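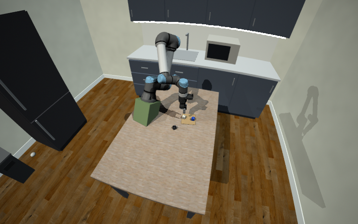 Passei o fim de semana inteiro atrás de um bug no Iris, o meu projetinho de braço robótico, e escrevo isto com o café já frio e uma certa vergonha. A tarefa é das simples: pegar num cubinho e pousar noutro sítio, numa cozinha simulada. O braço fica preso num pedestal verde, a garra desce sobre a mesa, mesmo por cima da plaquinha amarelada, e quem vê pensa que está tudo no sítio. Pois, eu também pensei. Deixei 216 tentativas a correr durante a noite e de manhã tinha 116 marcadas como "força excessiva no pulso". Mais de metade!

A minha primeira suspeita foi o atrito dos dados. Mexi no atrito, mexi na massa, voltei a mexer no atrito (já sem grande convicção) e os números quase não saíram do lugar. Depois culpei o planeador, coitado, que não tinha feito mal nenhum.
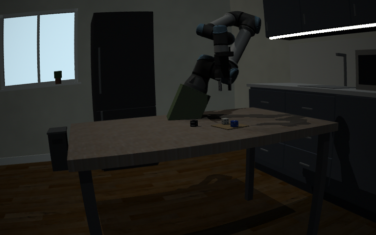 Tempo de leitura: 2 min

Quem me salvou foi o Gaurav Nigam, que abriu o registo e perguntou a que altura eu achava que estava o tampo. Eu tinha trocado o modelo da mesa em outubro – a nova é mais alta – e o controlador continuava a usar a altura antiga. Portanto a garra descia toda contente e, quando chegava à madeira, continuava a empurrar, à procura de uma mesa que já não existia. O limite de força disparava, o braço recolhia e a tentativa ia para o lixo. 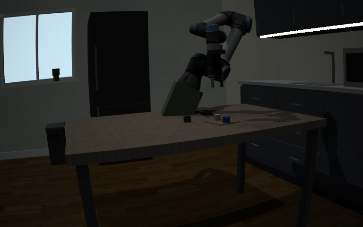
Garra vazia por cima da mesa, com os três dados à espera.

O que me assustou foi outra coisa. No ficheiro de configuração da Ekix, onde temos o braço a sério, estava exatamente a mesma altura errada, e lá o limite de força andava desligado desde uns testes meus. Ninguém o tinha ligado à corrente entretanto, ainda bem, mas fiquei uns minutos a olhar para o ecrã sem dizer nada.

Já corrigi os dois ficheiros e a altura passou a ser lida diretamente do modelo da mesa. O limite está ligado outra vez, e quem o quiser desligar tem de me avisar – eu incluído, claro. Hoje à noite corro tudo de novo e amanhã ponho os resultados nos comentários.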